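Home | Guides | Workshop | Materials | Suppliers | Contact

How to Dry Nylon Pellets Properly Before Molding

By Lucian Bogdan
10/15/25

So your nylon parts are coming out with silvery streaks across the face, or they snap when you bend them, and you've already played with every setting on the press. I've been there! The first thing I'd look at now is the dryer. Nylon soaks up water from the air like you wouldn't believe, and if that water goes into the barrel with the pellets it turns to steam and ruins the plastic while it melts.

I run a small shop with 2 presses and a Gasau hopper dryer I bought used for $3,245 (plus a new filter and one very long drive). Your machine will have different buttons, but the routine carries over.

First, read the data sheet for your exact grade. Look for three things: drying temperature, drying time and maximum moisture. My everyday glass-filled nylon, Enmont, wants 175 °F for four hours, and the supplier's limit is 2,000 parts per million, which you'll also see written as 0.2 percent. Please don't copy my numbers over to another grade – some want a lot longer, and some turn yellow if you push the heat.

Next, clean the hopper. Empty it all the way, vacuum the cone and wipe down the sight glass. Pull the filter and hold it up to the light. If you can't see any light through it, swap it or wash it, depending on the type. I skipped this step for most of one January and spent two weeks blaming the resin.

Now check the dew point with an empty hopper and the blower on. On a desiccant dryer you want the supply air at -40 or lower (handy number, it's the same in Fahrenheit and Celsius). If it's sitting at -10 and won't budge, look for a loose hose clamp first and tired desiccant second. The hose at the back of the Gasau works itself loose every few months and I still forget to check it.

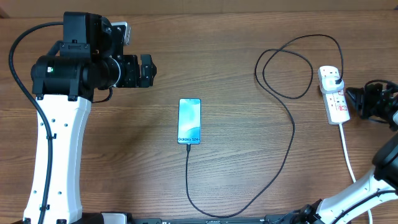 Phone, charging cable and power strip on the tabletop.

Fill the hopper and write down the time. I set a timer on my phone as well, but the time also goes on a piece of tape on the hopper lid so whoever walks up next can read it. The clock starts when the air going in reaches the set temperature, which on my dryer is a good while after I hit the switch.

Size the load to what you're going to use. If your press eats 20 pounds an hour and the grade needs four hours, you need at least 80 pounds sitting in that hopper at all times, or the pellets at the bottom won't have had their full stay. Top it up little and often. Dumping in a whole fresh bag when you're nearly empty is how wet pellets reach the screw.

Then test before you shoot. I use a Wumbei moisture tester, the kind that heats a small sample and weighs what's left. Take pellets from the bottom drain, get them into a dry glass jar with the lid on right away, and run them within a few minutes. My first run last week was an order of 800 clips, and the sample came in at 0.14 percent, so off we went. If you're over the limit, give it another hour and test again.

One more thing on going too dry. Yes, you can! Nylon left in the hopper all weekend gets stiff to mold and can discolor, so if the press is down for more than a couple of hours, drop the dryer to its standby temperature. Mine is set at 140 °F.

Opened bags get folded, clipped and put in a lidded bin. I keep the Uvmont bins under the bench, with the date I opened the bag written on the front. Anything that's been open longer than a day goes back through the full drying cycle, even if it looks fine.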